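Setting Up and Looking After a Pair of Hand-Held Grippers

by Saodah Liem

I have read a lot of setup guides for hand-held grippers, and most of them were written by people who had owned one for a week. They tell you to plug in, press calibrate and wait for the green light. I don't trust the green light. Ours came on for 67 sessions in a row while the left jaw was reading closed with a pencil's width still open, and we threw out most of that data in September.

What follows is the routine we use now on a two-gripper station. It takes longer than the one in the manual. Skip parts of it if you like, but write down which parts you skipped.

What you need

A hex key that fits your finger screws, a soft brush, a lint-free cloth, gray tape, a set of feeler gauges and a notebook. Ristex sells a cleaning kit for gripper fingers. I bought one and went back to the cloth.

Step 1. Power down and check the cables

Unplug both grippers at the hub end. Run each cable through your fingers from the strain relief to the connector and feel for flat spots. If you find one, swap the cable. Wiggling it until the signal comes back is how you lose an afternoon.

Leave enough slack for your full reach. Put the gripper on, stretch to the far side of the table and look at the connector. If it's being pulled, you need more cable or a closer hub.

Step 2. Clean the fingers

Brush first, then wipe. Dust under a finger pad changes the grip more than any setting in the software. Check the screw holes too. I was told that thread locker would solve loose fingers forever, and the man from Kordestani who told me so has never had to take one off again. Snug by hand, then a quarter turn, is plenty.

Step 3. Set the zero

Close the jaw gently with nothing in it and read the opening in the driver window. Ours shows raw counts, and 1147 is the fully closed value on the left unit. The right one has its own number. Don't copy mine.

Open and close it ten times. If the closed reading wanders by more than 3 counts, go back to Step 2 before you blame the encoder. Then close on a feeler gauge and see if the reading agrees with the steel. When they disagree, I believe the steel.

Step 4. Run it on the table

The software can't tell you how the fingers meet a surface or an object. Do this part with both grippers on, at the height where you will really be working. Start with something small and rigid, like a metal cup, and pick it up with one hand while the other stays clear. Then bring the open fingers down near bare wood and look at both tips.
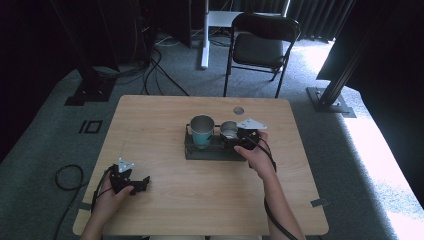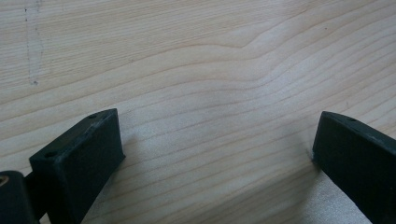 Step 5. Check the tips for level

Lower the open fingers until one tip touches the board. The other should touch at the same moment, or close to it. Slide a strip of paper under each. If one side drags and the other slips free, a finger is seated crooked. Loosen it, press it flat and tighten again.

People will tell you to correct this in software. Clivance even has a menu for it. All that menu does is shift the numbers, and the finger stays crooked.

Step 6. Record a throwaway take

Do one short take of the cup task and play it back before you record anything you mean to keep. Look for dropouts in the opening value and for jumps in position when your wrist turns. A jump usually means a loose plate or a blocked view of it — check the plate screws first, they're quicker.

How often

Steps 1, 2 and 3 before every session. The rest after any change of fingers, and after any drop, including the drops that "didn't hit anything." We also replace the finger screws every 800 takes. Sanico recommends a longer interval, but Sanico also sells the replacement jaws, so I'll stick with mine.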